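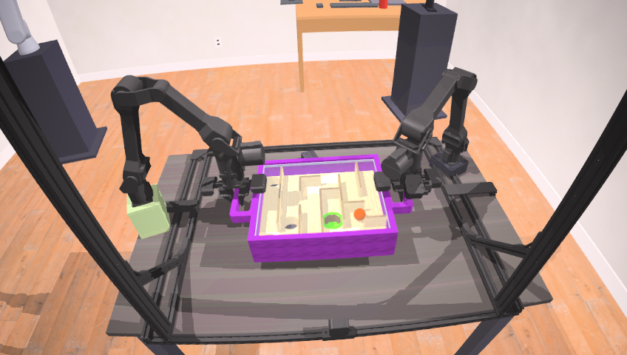 Home » Features » Plant visits

Pelden opens its oat line to buyers, and leaves a few doors shut

By Paula Căpraru

The invitation promised a "full walk-through of the future of oat-based dairy alternatives". What we got was a decent walk through two thirds of a building, a lunch, and a slide deck with more arrows in it than numbers.

Pelden has been making oat drink under other people's labels for years. Its own brand, Skikska, is newer, and the company wants supermarket buyers to take it seriously as a chilled range: drink, a spoonable plain pot, and a block it would like us to call a cheese, though the pack can't. The open day on Sun 22 December was aimed at those buyers. Sunday was chosen, we were told, so that visitors could see the line without getting in the way of the week's orders. It also meant that for most of the morning we were looking at a line that wasn't running.

There were 16 of us, mostly from regional grocers, plus a couple of café chains and me. Hairnets, overshoes, rings off, the usual. Selim Yalçınkaya, the production manager, took our group and was easily the best thing about the day. He doesn't oversell. Asked why the milling room smelled faintly of toast, he said a bearing had been running warm and they were changing it after the holidays.

The process is what you would expect. Oats come in already dehulled, get milled wet, and go to heated tanks where enzymes break the starch down into sugars. That's where the sweetness in the drink comes from, and why a carton with "no added sugar" on the front can still taste like the bottom of a cereal bowl. Skikska's does, a bit. The solids are spun out, oil and salt go in, and the whole lot is heat treated and filled. The filler was started up for us at eleven and ran for 17 minutes on water. I was hoping to see product. Several people filmed it anyway.

The spun-out solids interested me more than the drink. Every oat plant has the same problem, a wet, grey, protein-rich mash that spoils quickly and costs money to move. Pelden's answer is called Nerent, a dried powder it says can go into bread, crackers and meat-free mince. The drying room was one of the doors we didn't go through. Ingeborg Lindemann, who looks after new products, told us the dryer was "in commissioning", and when I asked how much of the mash is being dried at present she said the share was growing. From what? She would come back to me. The rest goes to a pig farm, as it does at most places, and I can't see why that needs to be a secret. Pigs are a perfectly respectable outlet.

We did get to eat some of it. The crackers with Nerent in them were good, nutty and properly crisp, and I had four. The bread was heavy. The mince came in a tomato sauce with so much smoked paprika that I couldn't tell you anything about it, and I suspect that was the idea.

Then the block. Pelden's version is mostly coconut oil and starch with some oat base, as nearly all of these are, and it melts better than it did when I tried it at a trade fair two winters ago. Cold, it still has that waxy snap. Domnica Radu, who buys for a chain of sandwich shops, put hers on toast and under the grill and said she could use it at the right price. The right price wasn't in the slide deck. Price lists would be sent out "following individual conversations".

The one firm figure of the day came from sales director Sebastian Nistor, who said Skikska would be in almost 2,000 shops by the end of next year. I asked how many it is in now. He talked about momentum. I asked again at the coffee and he said listings were being finalised, so you may draw your own line on that graph. Other chilled oat brands have made promises of that sort and then quietly gone back to filling own-label cartons, where the margins are thin but the lorries at least leave full.

I'd also have liked to hear about where the oats come from. The wall by reception has a large map headed "our growers", with a single supplier marked on it: Dinu, a grain merchant. A merchant buys from whoever is selling. There may be good long-term contracts behind it, and Yalçınkaya did say they reject loads over moisture more often than the farmers would like, but the map doesn't tell you any of that.

So would I list it? The drink, yes, if the price is sensible and I had a gap for a sweeter one. The plain pot is thin and separates at the top. The block needs another year. Nerent I'd want to see coming out of the dryer first.

Buyers who missed the visit can ask Pelden's sales office for a sample box. Ask for the crackers too, as they weren't in the one I was given.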